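Where Does the Bag Go? Hanging Up Trash Bags in a Shared Studio
Project report, Wulby Design Studio
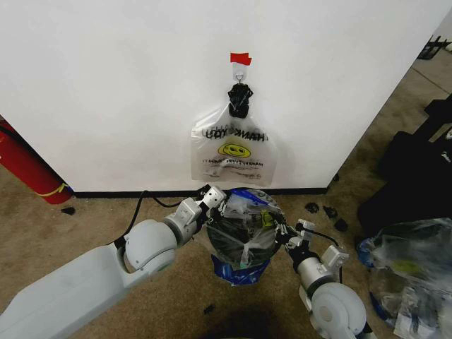 My studio partner's first remark was that a hook is only as good as the knot you hang on it, and that I should test the knots before I bought anything fancy. Fair point! So that's where I started.

My project was supposed to be about bins. We have 42 people sharing one carpeted room, and the bins were always in the wrong spot (or full of somebody's foam scraps). I wanted to try plain shopping bags on adhesive hooks instead — the thin white THANK YOU kind everyone has stuffed in a drawer. I put a strip of red tape on the wall so people could spot the hook from across the room.

I ran it for 31 days. The Matska hooks held 600 grams all night without sliding, which I was really happy with. The Zodetti ones gave up at 340 grams, and I came in on Friday to a bag on the carpet and pencil shavings everywhere.

Knotting the handles together worked way better than hanging them by one loop, but then it's a pain to get anything into the bag. I still haven't solved that part. Next I'd like to try a wider hook, and maybe hang it a bit higher so the vacuum fits underneath.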